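# Skutidlow hand-held gripper kit: notes after 600 demonstrations

We bought the Skutidlow kit to collect manipulation examples for a policy that packs small food items into trays. I used it for 600 recorded demonstrations before writing this, all at one table, mostly with packaged bread and snack goods. A few colleagues did sessions too, and I've included their complaints where they matched mine.

You get two hand-held grippers, two cables, a head camera on a band, a sync box and a license for the recording software, which is called Prunel. There is no robot in the kit. You hold a gripper in each hand, do the task yourself, and the software saves the jaw positions and the video together. The idea is that the policy trained on this later runs on an arm with the same jaws.

## Setup

Unpacking to first recording took me an afternoon. Most of that went to the sync box, which wants its own USB port and won't tell you so. It just reports "device busy" until you move it off the hub. Once it had a port of its own it never complained again.

Calibration is done with a printed sheet. You touch the jaws to four marks, close them, open them, and wait for the software to accept. It takes a couple of minutes per gripper. The manual says once a day is enough. I found that I needed to do it again after lunch, or the left jaw opening would read a few millimeters too wide.

The table matters more than I expected. Our first one had a dark glossy top and the head camera kept hunting for exposure. We changed to a light wood-grain top and the problem went away. A plain white divided tray on the left has been our standard target ever since.

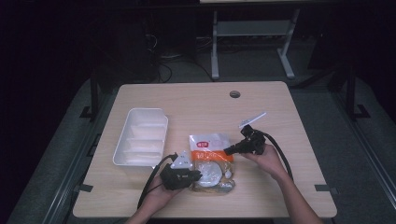

The cables are the part I like least. Each one is long enough to work seated or standing, but they are stiff, and they have an opinion about where your wrist should go. After an hour you notice you are steering around them. I ended up leaving a loop of slack off each side of the table and that helped a good deal. A wireless version is listed on the maker's roadmap for August. I'd wait for it if your task involves crossing your hands.

## Recording

Prunel is plain and it works. You start an episode with a foot pedal (sold separately, and you should get it) and end it the same way. A tone plays when the file is saved. If you drop something or lose the grasp, a long press marks the episode as failed but keeps it. I appreciate that, as we do use the failures when we train the part that decides whether to try again.

Labeling is weaker. You can attach one text instruction to an episode and that's all. If you want to split "pick up the bag" from "place it in the tray," you do it afterward in a separate tool called Loramlow, which comes from the same people but has a different login and a different idea of what a project is. I lost most of a morning to that. Exporting to a common format does work from either one.

File size is fair. My 600 episodes came to 139 GB with the camera at full resolution.

## How the grippers feel

The bodies are boxy and a bit front-heavy. The jaws follow the fingers closely and there is very little play in them. Rigid items like jars and boxes are easy from the first try.

Soft bags are another matter. A clear package with something flat and round inside is one of the harder things we do. The film slides, the contents shift, and if you squeeze the middle you get a grip on the product when you wanted the edge of the bag. New operators nearly always pinch too deep. What worked for us was to ask people to take hold of the top seal or a corner, lift slowly, and pause before moving to the tray. The pause costs a second per episode and makes the data much easier to learn from. Our success rate on bags in the held-out tests went up after we started asking for it, though we changed the camera height in the same week, so I can't say how much belongs to which.

We also tell people to vary the starting position on purpose. Left alone, everybody puts the bag back in the same spot, squared up with the table edge, and the policy then learns that spot. I keep a short list of placements next to the keyboard and work down it: straight, turned, close, far, label down.

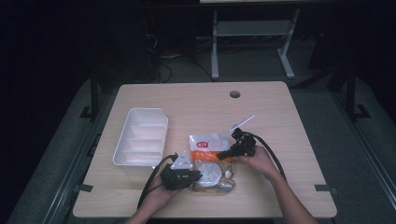 Loredana Mancuso ran the second block of sessions and disagrees with me on the pause. She thinks it teaches the policy to hesitate, and that she saw exactly this when the arm stopped over the table with a bag already in its jaws. Her suggestion is to slow the whole lift a little and leave the stop out. We've since recorded a smaller set her way and haven't trained on it yet.

## Comfort

Sixty minutes is my limit before my grip gets sloppy. Dario Negri has larger hands and found the finger loops tight after half that. There is one size. The head camera band is fine, but it slips if you look down all day, and a slipped camera will ruin a run of episodes before you catch it. Check the preview between blocks.

## Price and support

We paid $2205 for the kit, without the pedal. Support answered two of my three emails within a day. The third was about the Loramlow login and I am still waiting.

I also tried the Ye kit on loan. It's lighter and the cables are softer, but the jaws have noticeable play and the recording software crashed on me twice in one session. For bags and other soft goods I'd take the Skutidlow.

## Good

- Tight jaws with little play
- Failed episodes are kept and marked
- Reliable sync once it has its own port

## Not so good

- Stiff cables
- One size of finger loop
- Labeling lives in a second program
- Calibration drifts over a long day

I'd buy it again for a fixed station. If you need to carry your setup from room to room, the sync box and the two cables will get old fast.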